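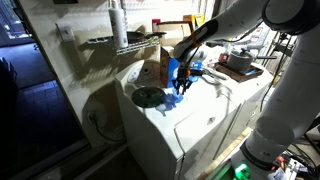 How often does the top of a washing machine need to be cleared off? Once a week does it for us, plus a quick wipe after any load where detergent got spilled.

I started keeping track of this after we moved into the apartment on Trullden Street. The laundry corner is right off the kitchen, so it picks up whatever the kitchen has no room for. The lid has to open, which means every item left on it gets moved 7 times a week or so by somebody in a hurry.

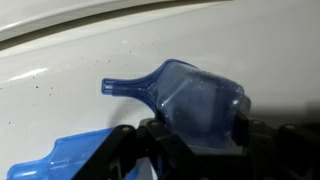 Posted by the author of Isura House Notes, renter and home blogger
9/18/22

Powder is the worst of it. It gets under the rim of the lid and turns to paste when the weather is damp. I used to scrub it with a wet sponge and only spread it around. Now I go over it dry first with an old paintbrush, then a damp cloth, then a dry one. The whole job took me 74 minutes the first time. I had let it go since December.

After that I sorted what was left into two groups: laundry things and everything else. Everything else was the bigger pile – batteries, a bike light, the manual for a toaster we gave away.

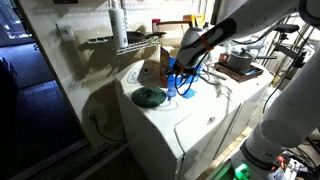

Shelf space decides most of this. Ours is a plain wire shelf, 82 centimeters long, from a hardware store in Piltitz. I had planned to keep only laundry supplies on it, but the tall white bottle shares it with a frying pan, and that has worked well enough that I stopped fighting it. A pan is light and it doesn't leak. The cooking pot is heavier, so it stays lower down, on the brown tray on top of the machine next to the washer.

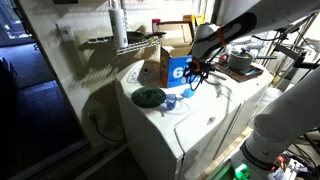 Trays are my main advice for anyone with the same setup. I paid 219 for a rolling cart from Nkuna two years ago and it never fit through the door, so it lives in storage. A tray costs very little and you can lift everything at once. The saucepan has its spot on one with the handle pointing off to the right. The washer has no tray yet, and the green disc, the blue cup and the blue box all sit straight on the top. I'd like to find a narrow one that fits beside the dial – a baking sheet might do until then.

Next I want to do something about the gap between the two machines, where socks go.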